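From: gilline-house list
To: home-routines list
Subject: Re: Folding on the bed vs. folding at the dryer

On Tuesday a list member wrote:

> We moved into one of the Grandier units in July and the laundry closet
> has no counter at all, only the machines and a shelf over them. I have
> been carrying everything to the bedroom and it ends up in a heap on the
> bed until somebody wants to go to sleep. Then it goes on the chair. Is
> there a way of doing this on the bed that gets finished? Also, do the
> rest of you fold jeans or hang them? I have 51 inches of closet rod for
> two people and it is full.
>
> I looked at the folding table McIntyre Home sells, but it is 70 dollars
> and I don't know where I would keep it.

I would skip the table. We had one in the old place on Florkau Street and it turned into somewhere to put the mail. I have folded on the bed ever since and it works fine as long as the bed is made first. Pull the comforter flat and get the wrinkles out of it. If you fold on top of a lumpy blanket the clothes pick up the lumps, and small things like socks get lost in the bedding.

The second thing is not to dump the basket. I leave it on the floor and take out one kind of thing at a time. Jeans come first. They take up the most room, and once they are put away the rest of the load looks a lot smaller.

For jeans, I fold. Hanging is fine if you have the rod, but you don't. Button them, lay them out sideways across the middle of the bed, and put one leg on top of the other. Smooth down from the waist to the hem with your hand. Push the pointed part of the seat in so you have a straight edge. Bring the hem up to just short of the waistband, then go over again in thirds. You get a bundle that will stand up in a drawer.
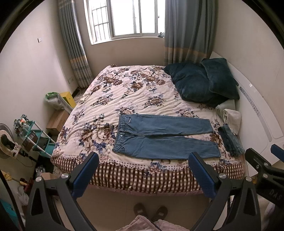 Finished things go to the right side of the bed and the middle stays open for whatever is being folded. Pillows stay up at the head. I used to take them off and put them on the floor, and then I had to pick them up again, so now I leave them and work on the lower part of the mattress. On a queen there is plenty of room.

Towels I do in with the jeans if they came out of the same load. Some people on here will say not to wash them together, and we went over that last winter, so I won't start it again. Fold a towel in half the long way, in half again the long way, then in thirds. Measure your shelf before you settle on that. Ours is shallow, and folding in half at the end instead of thirds left them hanging over the front.

On keeping it from sitting there until bedtime: I don't bring the basket into the bedroom unless I am going to fold it right then. If I can't, it stays in the dryer. The clothes do wrinkle some. Jeans and towels don't care much, and for shirts I run the dryer again for a few minutes with a damp washcloth in it. A full load takes me 4 songs on the radio, a little more if there are sheets. When the folding is done I carry each pile straight to where it goes, before I do anything else. No chair. If the chair is the problem you might move it out of the room for a couple of weeks and see.

About your closet rod. I would take all the jeans off it, and the sweaters too, which shouldn't be hanging anyway. If you have a drawer 9 or 10 inches deep, stand the jeans on end in it, folded side up, so you can see each pair. I keep dark ones at the back and light ones at the front. Ours holds everything we both wear, with a little space left over. If you don't have a drawer, a plain bin on the closet floor does the same job, but get one with straight sides. The tapered ones waste a lot of room at the bottom.

One more thing, for whoever asked a while back about work pants with a crease. The fold above is no good for those. Match the inseams, hang them by the cuffs from a clip hanger, and give them whatever rod you have cleared off.

I still have not found a good way to do fitted sheets on a bed. I do mine standing up, with two corners over each hand, and they come out so-so. If anyone has a method that works for one person I would like to read it.

Gilline House, unit 3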